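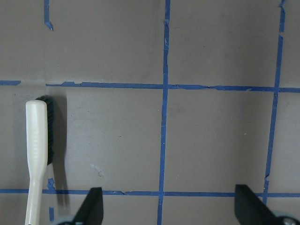 Blue painter's tape on the gray table, wobbly bits and all.

Cleaning & Sorting | 2 min read

I keep a running list of little jobs over here at Fleltudstead, and sorting out the brush-and-scoop drawer has been on it since April. So I finally did it, with tape!

1. Tape off a grid first
Run strips of painter's tape across the table both ways, so you get big squares. Mine came out wavy and a bit torn in places, and who cares. Give each square one kind of thing (sink stuff, floor stuff, baking stuff) and don't let them mingle.

2. Lay the long things out flat
Brushes and scoops hide under each other in a drawer. Out on the table I could see what I had, like the white scoop with the hanging hole in its handle and the long brush with black bristles. Anything with a hole goes on a hook, and I put mine up 4 inches apart so they don't clatter.

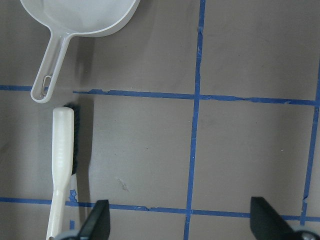

3. Peel the tape slowly
Pull it back low and flat, and go easy at the crossings where it's doubled up. I leave mine down for 2 days at most. If a strip tears, pick up the end with a fingernail and start again from there.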